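Gripper tips from my workshop bench (the small stuff that ate up my spring)

I've been building a tabletop arm in the shared workshop on Alommont Street since last fall, and I keep a running list of things I'd tell myself if I could start over. Here's the list, cleaned up a bit.

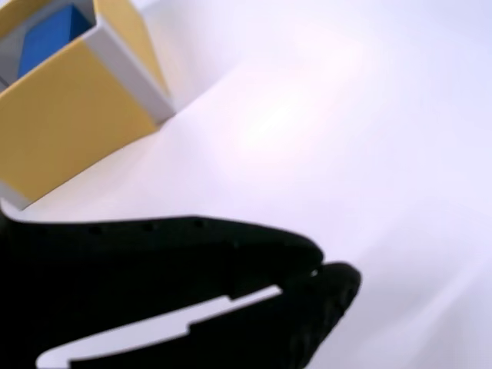 Fingers first, since they took me the longest. My first pair were flat inside and met along their whole length, and small blocks would squirt out like a bar of soap. The pair I kept have a stepped inner edge, so there's a narrow slot between them and they only come close together near the tips. That one change fixed more than any amount of fiddling with the code! If you're drawing your own, leave the ends rounded too. Sharp corners catch on the wall of whatever box you're reaching into, and then the box comes along for the ride.

Print them slow. I had mine at 70 percent of my usual speed and the layers held together much better. My spool was a matte black from Flivetti, and it's fine, nothing fancy. Dry it before you start if your shop is damp like ours (the roof over the print corner is a sore subject).

Put in more screw holes than you think you need. I wanted to try rubber pads, then foam, then a strip cut from a kitchen jar opener, and every time I was drilling into a finished part and swearing. Drill a printed part by hand, with a twist bit in a pin vise. A power drill melts the plastic and you get a gummy hole that won't hold anything.

About those grip pads – the jar opener stuff beat the real thing for me. Cut it a hair short of the tip, glue it with contact cement and leave it overnight with a clothespin on it. Wipe it with a damp cloth when it gets dusty. No dish soap, it leaves a film.

Work surface. I went with a smooth white top because I thought it would make the camera's life easy, and mostly it does, but watch for glare. If your program looks for bright spots it will happily go and try to pick up the reflection of a lamp. I moved my clamp light off to one side and bounced it off a piece of foam board. Parchment paper over the top works in a pinch too, taped down at all four corners.

Use strong colors for your test pieces. Yellow and blue have been the easiest pair for me. Pale wood blocks on a white table were hopeless, and I spent a whole evening in May blaming a cable for that.

Cables! Leave a loop at every joint that moves, bigger than looks reasonable. I used the Zullow hook-and-loop ties, the thin ones, because zip ties bit into the insulation on my wrist cable and I had to redo it. Label both ends. Masking tape and a pen will do.

Mounting. Clamp the base with 2 clamps, one on each side, and put a scrap of inner tube under it. With a single clamp the whole thing slowly turns and your positions drift, and you'll think it's the motors. I marked the base outline on the table in pencil so I can put it back after someone else needs the bench.

Hand screws on the gripper get a drop of the blue thread locker, the kind you can still undo. Let it sit before you run anything. Check them every week or so anyway.

Money, as people always ask: the fingers and pads came to roughly 40 dollars counting the ones I threw away. The motor in the wrist is a secondhand Kokkonen and I'm not counting that.

Still to sort out: the squeak when it opens, and a better place for the stop button than under my elbow.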